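Carnska Boxes and Containers

This folder keeps the pictures and notes about small open boxes and plastic containers, put on and beside a long wooden board for sorting. Version of March 21, 2019. There are 3406 pictures in total – 1338 of them have notes.
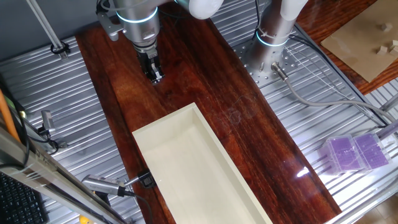 Notes are in plain text, one file for each picture, with the same name as the picture. Colors are written in small letters. If the box is empty, please write "empty" and do not leave the line blank.

Corrections go to Judit Lengyel.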